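Filed under: People at Work / Automation

Ilse Van Hecke has run the parts room at Brorora for long enough to remember when picking small hardware meant a stool, a lamp and a very patient person. These days she shares the job with a robot arm, and she can hardly wait to talk about it.

"People expect me to be grumpy," she says, laughing. "I'm having the best year I've had in this place!"

Brorora puts together repair kits for commercial ovens, little bags of screws, springs and brackets that go out to service crews. On a busy day the shop in Brunlow sends out 300 kits. Until February, every one of them was filled by hand. Now the arm fills 192 and the crew does the rest, mostly the odd orders and the rush jobs.

"It's great at the same thing over and over," Van Hecke says. "Give it a kit with a part it hasn't seen and it just stops and waits for you, like a dog at a door."

The first weeks were bumpy. The arm kept picking up two washers at once, and Maarten Van Dijk, who had filled kits for years, ended up standing next to it with a notebook, writing down every miss. He now spends half his shift setting up new parts for it, and he got a raise for it too.

"I thought I'd be pushing a broom," Van Dijk says. "Then they asked me how I pick up a spring without it rolling, and I talked for an hour. I'd never had to say it out loud before."

What he misses is the talk. Four people used to sit around one bench, and the radio was a daily argument. Now they're spread out, and Van Hecke has moved the coffee break to 10 a.m. for everybody so they at least get that time together. The arm stops too — her rule.

The wrists are the big thing for her. She used to fill 200 kits herself in a long shift and go home with her hands in a bowl of warm water. She knits again now (badly, she says, but she knits).

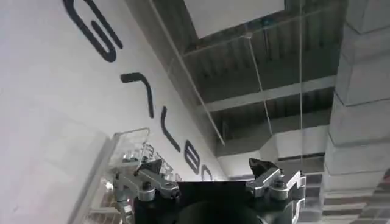

"And you start caring about fingers," she goes on. "Fingertips, I mean, the ones on the gripper. We wear them down, we swap them, we fight over which shape is best for the thin brackets. Maarten has a favorite pair and he hides them from the evening shift."

She'd like a second arm next year, and she wants the crew to choose where it goes. The first one was simply put where there was a free outlet, and for weeks they all had to walk around it to get to the tape.

Five people work in the parts room, the same number as before. Van Hecke has asked for one more, someone who likes to tinker, and she's already clearing off a shelf for them.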